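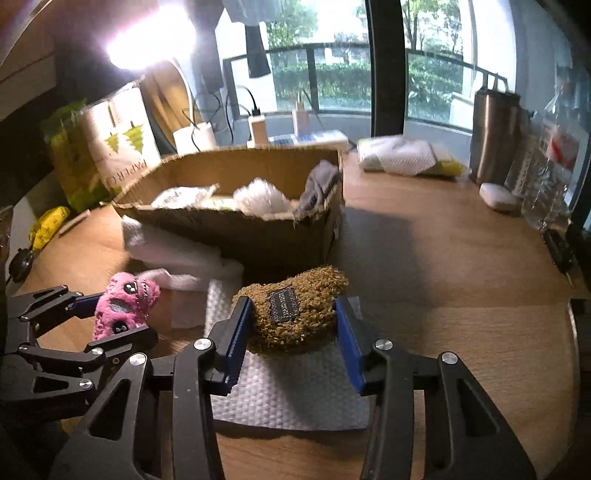
Keeping a Box of Autographs and Show Memorabilia at Home

Signed photos, ticket stubs and old fan magazines fade faster than most people expect. If you have followed a singer or a TV family for years, you probably have a drawer full of this stuff. A weekend and a few cheap supplies will get it into decent shape.

Sort first, buy later
Lay everything out by size before you order sleeves. Most collections come down to ticket stubs, postcards, 8 by 10 photos, magazines and posters. Count on needing a different sleeve for each. My own order from Lirkex came with far too many postcard sleeves and no magazine bags because I guessed.

Autographed photos
Marker ink fades in daylight, and blue felt-tip goes quickest. Hang a good color copy and keep the original in a dark drawer. If you want the real one on the wall, use UV-filtering glass and pick a hallway that gets no direct sun. The photo should never touch the glass. A mat board takes care of that.

Do not laminate. Dealers mark down laminated autographs heavily, and there is no way back.

Ticket stubs
Newer stubs are printed on thermal paper. They go gray near a radiator or in a hot car, and some soft plastic pages will lift the print. Scan them the week you get home. Store them in polyester sleeves with the seat number facing out.

Fan magazines
Take out rusty staples with a thin butter knife, working from the middle of the magazine. Slip a sheet of acid-free board behind each issue and stand them upright, snug but not jammed. Cristian Ayala has 1,124 TV weeklies in his spare bedroom and turns the boards every July. He says the bottom shelf always needs the most work, so he keeps his doubles there.

Tour shirts
Wash inside out in cold water and dry flat. Roll them around tissue paper. A folded shirt will crack along the print after a few years. Skip the fabric softener.

Posters
For a rolled poster, put it under clean paper with books on top for 4 days. Leave the tape alone if it is already on the back. Pulling it off takes the paper with it, and a paper conservator can do it properly if the poster is worth the bill.

Where to put it all
Attics are too hot and basements are too damp. A closet on an inside wall is best. Keep boxes off the floor and away from pipes. Replace silica gel packs twice a year.

Keep a list
A plain spreadsheet is fine: item, where it came from, what you paid, which box. Jacinto Espinoza numbers each sleeve in pencil on a paper slip and is now up to 3,502. Pencil only, and on the slip, never on the item. Email yourself a copy of the list along with the scans. Your insurance company will ask for both if you ever file a claim.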